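Cloth Handling, Clulden Room: A Gallery

Last updated April 11, 2022

Somewhere in the glossy future there is a machine that folds your shirts while you read the paper. In the present there is me, pinching a corner of blue cloth between two plastic jaws and trying to do it the same way I did it before, only different. That is the job. The learning system, which we call Bradel, gets better at handling fabric by seeing a great many examples of somebody handling fabric, and the somebody has to come from somewhere.

We started collecting in December with a target of 3118 usable examples. "Usable" is a word I have come to respect. An example is usable when it starts with the jaws open, ends with the cloth let go, and has nothing in the middle that you would be embarrassed to see a machine copy at full speed. By that standard I have several relatives who are not usable.

Cloth was my idea, so I can't complain about it to anyone. The previous set was rigid things: cups, blocks, a stapler. A cup is in one place and stays cup-shaped. Cloth has opinions. You lift one corner and the other three do whatever they feel like, and the next time they feel like something else.

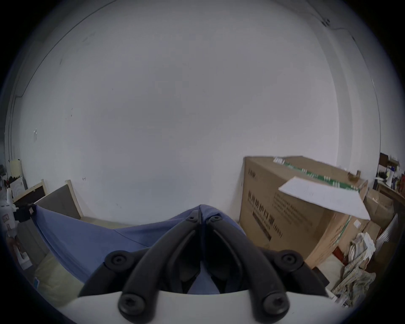 The first thing I had to unlearn was speed. At home I can shake out a shirt and have it on a hanger before I've thought about it, and most of what makes that work is in my fingertips. With jaws you get two points of contact per side and no fingertips at all. So you slow down, you commit to a corner, and you live with the corner you got. Early on I kept going back for a better grip, three or four times in one go, and Bradel duly learned that the right way to pick up a cloth is to dither over it. It dithers beautifully. We threw that batch out.

The protocol sheet, written in the Clirneck office by people with very tidy desks, asks for "natural variation." It then spends 7 paragraphs explaining which variations are natural. Changing where you grab is fine. Changing how high you lift is fine. Dropping the cloth is fine if you recover it, and there's a separate tag for that. Dropping the cloth and swearing has no tag, though there is no sound on our recordings, so the machine will have to pick that up on its own.

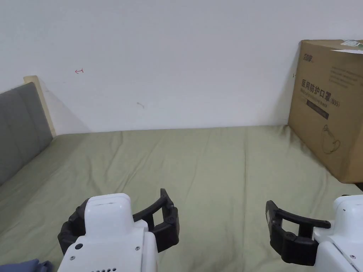 Resetting is where the day goes. Each run takes under a minute, and then the fabric has to be put back in some arrangement that is messy enough to be a challenge but not the identical mess as last time. Try making a random heap on purpose. By midmorning I was producing one signature heap over and over, like a soft-serve machine. We now draw the starting layout from a list: flat, folded once, bunched in the middle, dropped from shoulder height. Dropped from shoulder height is everyone's favorite and the only one that gives any exercise.

As of this update we have nearly 1044 examples that passed review. I would like to report that the pace is picking up. The pace is steady, in the sense that a parked car is steady.

The hold-and-hang move deserves its own paragraph. You take 2 corners, raise the cloth, and pull just enough to take out the slack. Pull too little and it sags in a way that hides the edges from the camera. Pull too hard and a corner slips, and off you go to the recovery tag. I have explained this to several new collectors and watched each of them nod and then pull too hard. 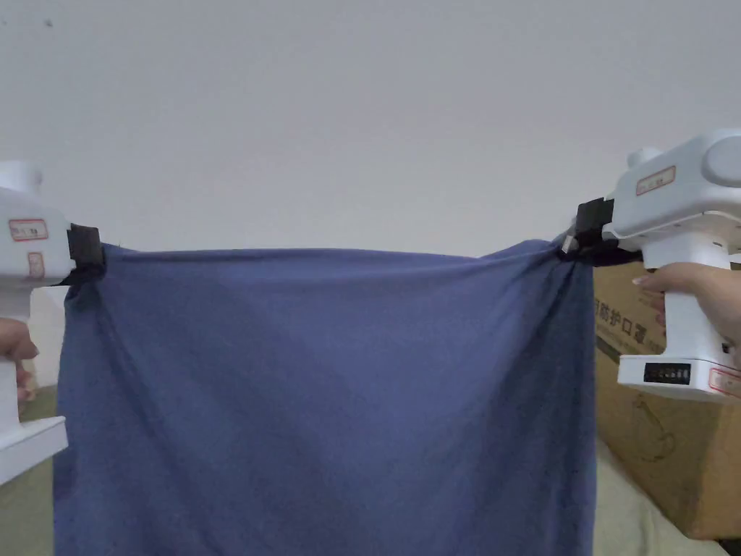

Delić wrote in after the last update to say that the slips are the best part of the set and we should stop apologizing for them. A system that has only ever seen clean grips, the note went on, will stand there like a tourist the first time a corner gets away from it. Please send more slips, and please stop trimming the bit where the collector hesitates before trying again.

So the slips stay in, and so does some of the hesitating, which means my worst work is now officially my most valuable. I've asked for that in writing. The compromise on trimming is that we cut nothing between first contact and final release, and the reviewers can grumble in the notes field as much as they like. They like.

Sleeves and collars are a different sort of trouble – they stand up, tuck under, or turn inside out when you weren't looking, and the label for "garment is flat" turns into a matter of personal philosophy. For now, flat means flat enough that both reviewers stop arguing.

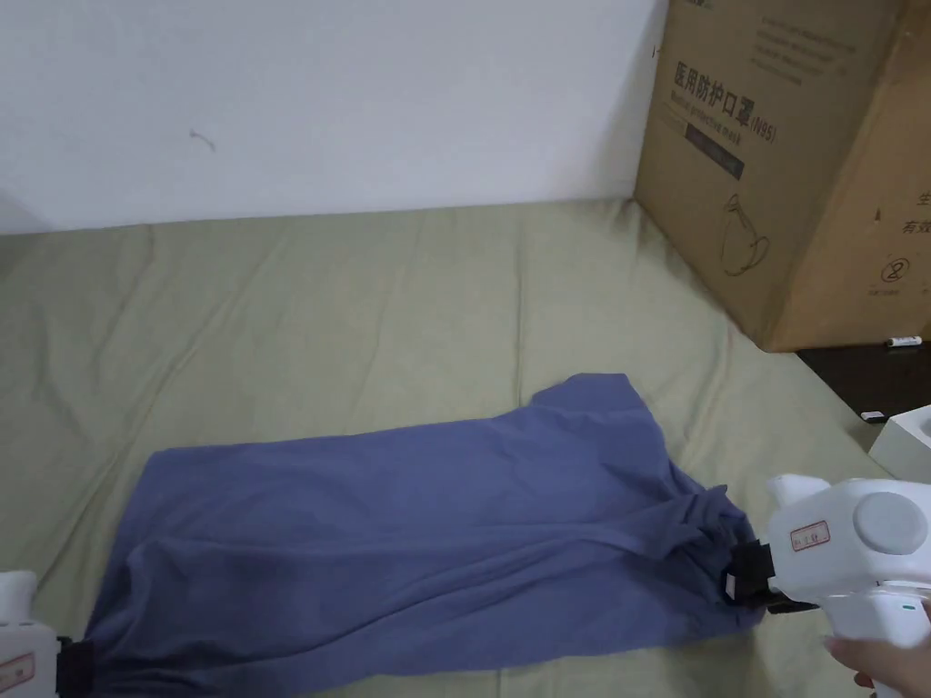 Still to Collect

Towels, which are heavier and more honest. Socks, in pairs if we can keep them that way. One-sided grabs, where the second jaw only joins in partway through. More of the shoulder-height drops, by popular demand. Fitted sheets have been proposed by the Clirneck office, and we have agreed to look at the proposal when the person who wrote it comes over to the Clulden room and folds one.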